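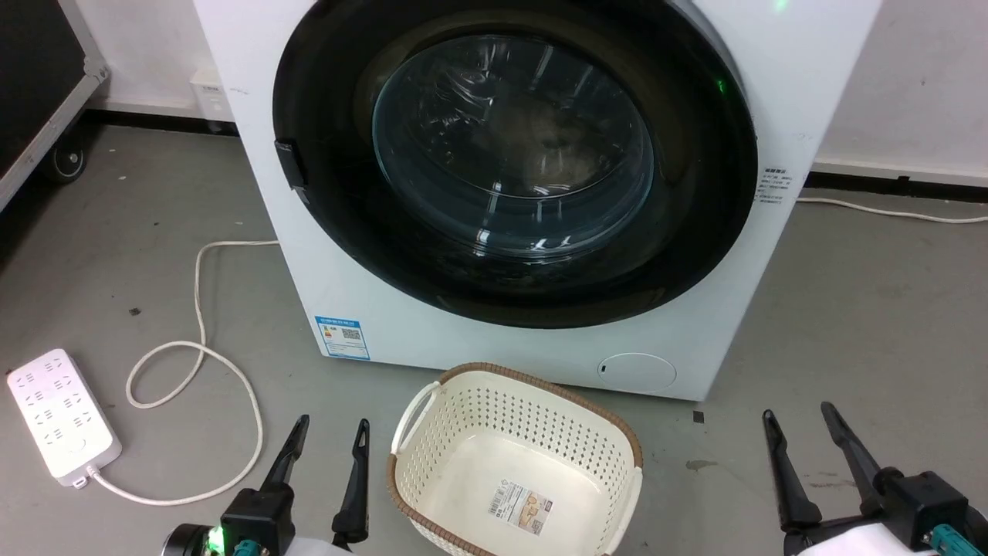

Figure 4.1 Front-loading washer and empty basket, with both grippers open.

Chapter 4
Collecting Demonstrations

A controller that learns by imitation can be no better than the examples it is given. Chapter 3 treated the examples as a fixed set and asked how to fit a model to them. This chapter takes up the earlier problem of how the set is made: who performs the task, from what starting layout, and what is stored at each time step.

The running case is the laundry task from the Skendora collection, which holds nearly 3,000 episodes. An episode is one attempt at the task by a human operator, recorded from first motion to last. Joint positions, gripper openings and camera views share one clock - without it, the pairing of observation and action used in Section 4.2 has no meaning.

Starting layouts need as much care as the motions. If the basket always stands in the same spot, the model may learn the spot and ignore the basket. Section 4.3 gives a procedure for varying the layout in 6 steps. Section 4.4 deals with failed attempts, which should be labeled and kept apart until the reader has decided how to use them.

Terms introduced in this chapter: episode, operator, time step, starting layout, coverage.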